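Week 4 notes: Small Spaces, Sorting the Floor
Home Organization Basics, spring session (April)
Instructor: Amarachi Adeleke

Okay, these are the notes I promised after class, typed up from my scribbles, so forgive the jumps. If you missed the session, read this before you start the homework. Sharada Chacko is covering the first half hour next time and she will assume you have!

Where we left off

Last week we did shelves and drawers. Everybody likes shelves and drawers because you can close them or stand back from them and feel good. This week is the floor, and the floor is harder, mostly because things that land on it don't belong to any group. You put down a bag, then a tube of something, then a charger, and by the evening you've got a little island out there that you walk around for a month. I have one next to my own desk as I write this.

The word I use for it is a cluster. A cluster is any bunch of things on the floor that ended up together without being used together. A yoga mat with its strap isn't a cluster. A yoga mat with a stapler and one sock is.

How to take a cluster apart

Start with whatever is soft and lumpy, usually a bag. Open it before you move it anywhere. Half the class last term carried full bags from room to room for weeks (one of you found a library card in there, you know who you are). Decide if the bag is storage or if it's the thing being stored. A fabric bag that holds your travel stuff gets a hook. A fabric bag with six receipts in it gets emptied and folded flat.

Next come the long things: tubes, sticks, rulers, rolled paper. They roll, they get stepped on, and they never fit in the basket you bought for them. Stand them up in something tall and heavy, in a corner. I use an old umbrella stand from Hondwood, and it has outlived two apartments. 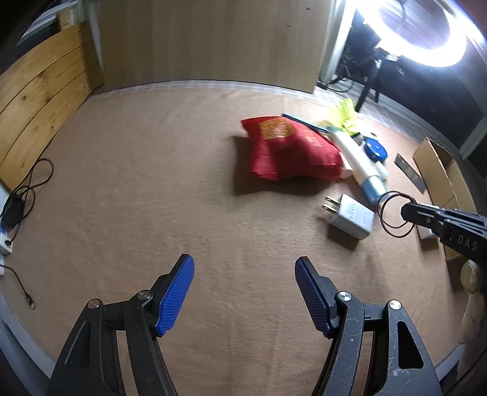 Then do the small round stuff, your tape rolls and lids and so on. A lid goes back to its container that same minute or it goes in the lid box by the door. Please don't start a second lid box. Tape lives with scissors, full stop.

Toys, sports bits and anything feathery or fluffy I leave for near the end, because people get attached and slow down. Keep them off the floor even if you haven't decided about them yet — dust gets into that kind of thing fast and it's miserable to clean out.

Cables

Cables get their own section because they always come up in the questions. We had a good argument about this at the break.

My rule is that power and data get handled separately. First find the power strip and decide where it's going to live for good. Against a wall is fine, but not where your foot goes when you sit down. Then unplug what you aren't using, and coil each cord loosely, in loops the size of a saucer. Tight little bundles wear cords out where they bend. Use a fabric tie (the Cikeck ones are okay, a strip of old T-shirt is also okay).

USB cables come last. Lay them all out in a line, label both ends, and keep 2 of each kind within reach. Extras go in a pouch. If you can't say what a cable is for, put it in a box marked "April" and see if you go looking for it before summer.

Wood walls and plank rooms

A few of you asked about rooms with wood walls, cabins and garden sheds and so on. Same steps, only try to leave a hand's width between your stuff and the wall so you can sweep along the bottom. Grit collects there. Skip the stick-on hooks on rough planks, they fall off. A screw-in hook on a knot-free bit of the board is much better.

Homework

Pick one cluster, just one. Write down what was in it and where each thing went, and put a star by anything you couldn't place. Keep it under 200 words, I do read them all. Bring one cable you can't identify for Sharada's table.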